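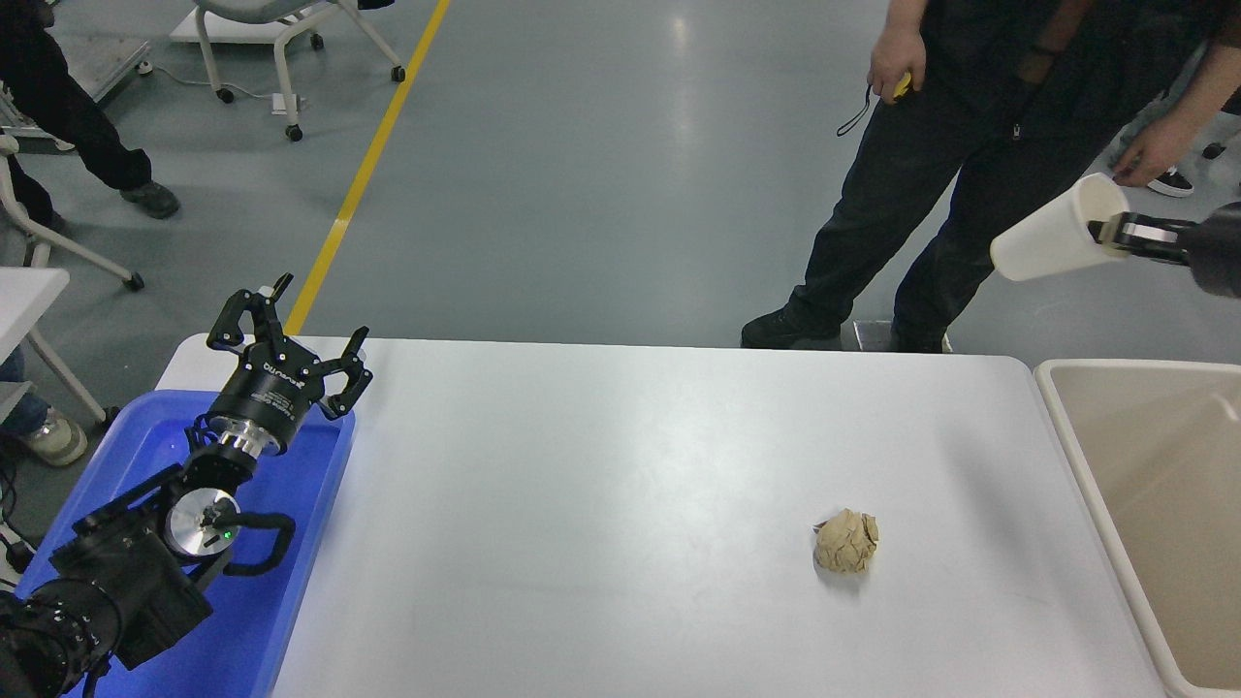 Zwischenbericht zum Teilvorhaben Zweiarmiges Aufräumen
Projekt Closanico, Berichtsmonat Juni
Vorgelegt im Juli 2023 an die Programmleitung Van Wijk

1. Stand der Arbeiten

Der Versuchsplatz am Standort Trarnham ist in Betrieb. Die im Antrag beschriebene Aufgabe (leichte, verformbare Gegenstände vom Tisch aufnehmen und ablegen) wird dort mit zwei Armen bearbeitet. Als Gegenstände dienen weiterhin Pappbecher und zerknülltes Papier. Beide sind billig zu ersetzen und stellen unterschiedliche Anforderungen: Der Becher gibt bei zu hoher Greifkraft nach, die Papierkugel hat keine definierte Greifstelle und ändert ihre Form von Versuch zu Versuch.

Im Berichtszeitraum wurden 3682 Episoden aufgezeichnet. Jede Episode ist auf 60 Sekunden begrenzt. 300 Episoden sind für die Auswertung zurückgelegt und gehen nicht in das Training ein. 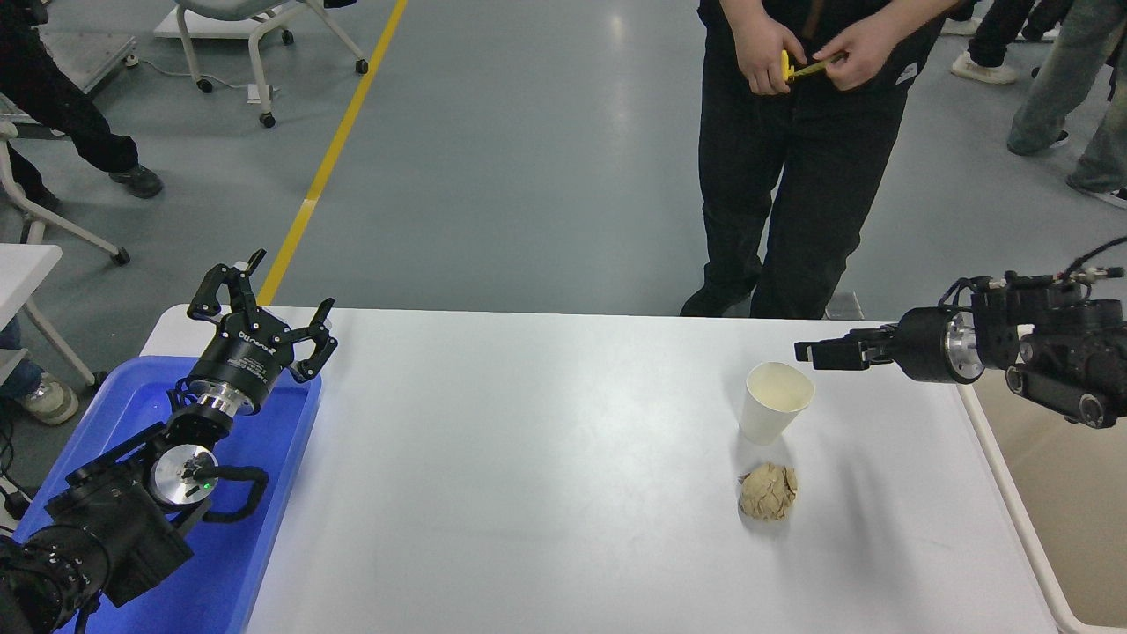 Abb. 2: Becher und Papierkugel auf dem Versuchstisch, Greifer zu beiden Seiten.

2. Methode

Die Greifstrategie wird aus Vorführungen gelernt. Das Verfahren Tuler sagt aus den Kopfkamerabildern und den Gelenkstellungen kurze Bewegungsfolgen für beide Arme gemeinsam voraus. Neu gegenüber dem letzten Bericht ist die Zuordnung der Arme: Sie wird nicht mehr fest vorgegeben, sondern mitgelernt. Im alten Stand griffen bei Gegenständen nahe der Tischmitte mitunter beide Arme gleichzeitig zu.

Trainiert wurden 3 Varianten, die sich nur in der Länge der vorhergesagten Folge unterscheiden. Die mittlere Länge liefert bisher die ruhigsten Bewegungen. Bei der langen Variante reagiert der Arm zu spät, wenn der Becher beim Zugreifen wegrutscht.

3. Offene Punkte

Stehen Becher und Papier dicht hintereinander, verdeckt ein Gegenstand den anderen teilweise. Dieser Fall ist in den Daten unterrepräsentiert und wird gezielt nachgeholt. Die Greifkraft am Becher ist noch von Hand eingestellt - eine Regelung über den Motorstrom ist vorbereitet, aber nicht erprobt.

4. Mittel und Zeitplan

Die Sachmittel liegen im Plan. Die Auswertung der zurückgelegten Episoden verschiebt sich in das nächste Quartal, der Endtermin bleibt davon unberührt. Eine Umwidmung wird nicht beantragt.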